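Skastbridge
Field equipment for reporters and observers

Home > Bags and carrying > Bako Reporter's Shoulder Bag

Bako Reporter's Shoulder Bag
£59 including VAT
In stock. Colours: black, dark grey, olive

The Bako is a medium shoulder bag for reporters and observers who spend long days on foot at marches, border crossings, court steps and polling stations. It takes a notebook, a recorder, a small camera, a phone, water and a light jacket, and it can be opened and closed with one hand. 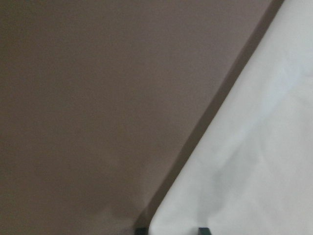
Kelechi Ogunleye

I worked on foreign desks for most of my career and then moved to buying kit for them. The notes on this page are mine. They cover the current version of the Bako, on sale from November. If you have the older one with the metal clip, most of what follows still applies, but the strap and the pen loops are different.

What it is for

The bag is meant for a day out and back. It will not hold a helmet or body armour, and it is not a camera bag in the usual sense, as there are no fixed dividers. If you carry two camera bodies and a long lens you want the Medero, which is bigger and stiffer and has its own page.

Reporters tend to buy the Bako as a second bag. The large one stays in the car or at the hotel and this one goes into the crowd. It sits flat against the hip and the strap can be pulled short, so the bag does not swing when you have to move quickly.

There is no logo on the outside. A loop-fastening panel on the front flap takes a PRESS or OBSERVER patch. Both patches come with the bag and neither is fitted when it arrives. Whether you wear one is a matter for you and your desk, and in some places the advice changes from one day to the next. The patch comes off in a second and fits in the inside pocket.

Inside

The main compartment is lined in pale grey so that you can find a black recorder in poor light. The back wall has a padded sleeve for a small tablet. It will not take a full-size laptop, and people who have forced one in have split the seam at the top corner. We don't replace bags damaged that way.

In front of the sleeve is a flat pocket for a passport and accreditation. It closes with a zip and faces your body when the bag is worn. The zip pull is covered in fabric and doesn't rattle, which matters more than you would think if you are recording sound. 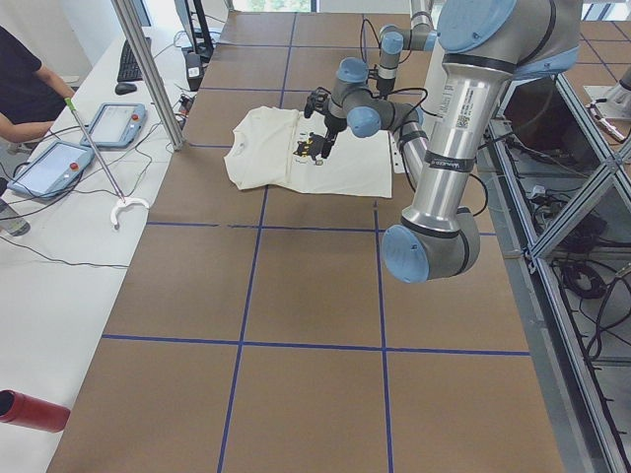 The two outer pockets are under the flap. The left one is sized for a notebook and the right one for a phone and spare battery. There are three pen loops between them. On the old version the loops were too tight for anything thicker than a pencil, and they have been widened.

A mesh pocket on the end of the bag takes a small water bottle. It is the weakest part of the bag and will wear through in time if it rubs against a wall or a car door. Spare mesh pockets are sold separately and can be sewn on by anyone who does shoe repairs.

Rain and dust

The outer cloth is coated and will keep off a steady shower. The main zip is not sealed. In heavy rain use the cover, which is folded into a slot in the base and pulls over the whole bag. Dry the cover before putting it back.

Fine dust gets into everything and the Bako is no exception. Turn the bag inside out at the end of the trip, shake it, and run a dry toothbrush along the zip. Don't oil the zip.

Washing

Sponge with cool water and a little soap. Do not machine wash or tumble dry. The coating comes away if it is heated, and the pale lining will then show every mark. If the bag has been exposed to tear gas or pepper spray, keep it outside in a sealed bin liner until you can clean it, wear gloves, and wash the strap separately from the body. Throw the patches away and ask us for new ones. We send them out free once for each bag sold.

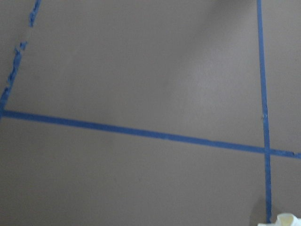
What comes in the box

Bako bag with strap fitted
PRESS patch
OBSERVER patch
Rain cover
Reporter's notebook, 100 leaves, ruled
Contact card in a clear sleeve

The contact card is for a name, blood group, newsdesk number and the number of a lawyer. Fill it in before you travel, in block capitals, in pen. There is a blank on the back for the same details in the local language. I would keep a photocopy in a different pocket.

The notebook is our own standard one. It is top bound, with a stiff back so you can write standing up. Refills come in boxes, and there is a price break for newsrooms on orders of 100 or more.

Fitting the strap

Put the bag on over whatever coat you will be wearing. Pull the strap until the top of the bag is level with your hip bone. Tuck the loose end through the elastic keeper. The buckle by the shoulder is a quick release: squeeze both sides and the bag drops. Try it a few times at home with either hand before you rely on it.
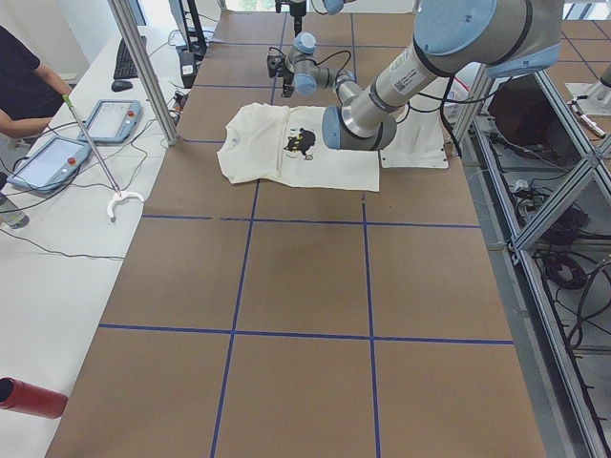 White T-shirt with a black cat print, partly folded over.

Orders for newsrooms and monitoring groups

We can supply the Bako on account to news organisations, journalism schools and election monitoring groups. Patches can be made up in other languages on larger orders. Allow extra time for scripts written from right to left, as we have each one checked by a reader before it is stitched. Accounts have a starting credit limit of £2,000, which can be raised once the first invoice is paid.

Returns

Unused bags can be sent back within a month of delivery. Please leave the patches in their wrapper. Faulty stitching, zips and buckles are repaired free for two years. Put a note in with the bag saying where the fault is, and empty the pockets first, as we have had to post back keys, memory cards and one passport.

Also in this range

Medero camera and laptop bag
Zavetti waist pouch
Spare mesh pocket
Reporter's notebooks, boxed
Replacement rain cover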